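Search this blog
Go

Paper bunting from old maps
Jul 21, 2020

I've wanted to make something with our pile of worn-out walking maps for ages, and this week I finally did it! The Skoliscombe one had split along every fold, so it went first (I did keep the corner with the river on it, I couldn't help myself).

You need old maps, a glue stick, a ruler, sharp scissors and 3 metres of cotton tape. I used a lovely mustard tape from Perkholm, left over from a cushion.

Cut a diamond from card as your template, fold the map so the printed side faces out, and draw round it. Fold each diamond over the tape, glue the inside and press it flat under a heavy book. I got 14 flags from one map, with a hand's width between them, and it took almost no time once I had a rhythm going.

Do try a few flags in plain brown paper too. They look so good between all that green and blue! Mine came from the packing in a parcel, and I ironed it on a low heat first.
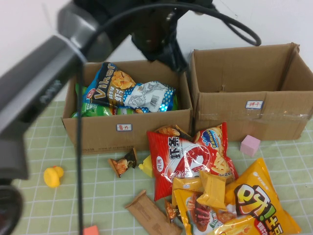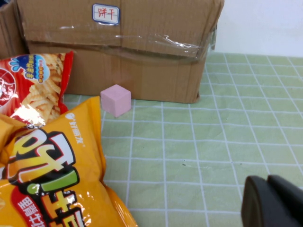
The bunting is now up over the kitchen window and I keep wandering in to look at it. Next I'm using the Clollside map for gift tags, with 2 holes punched in each so the ribbon lies flat. If you make some, tell me which map you cut up, I'd love to know!

Get our newsletter: enter your email address
This site uses cookies. OK
Contact | © 2020 | Back to top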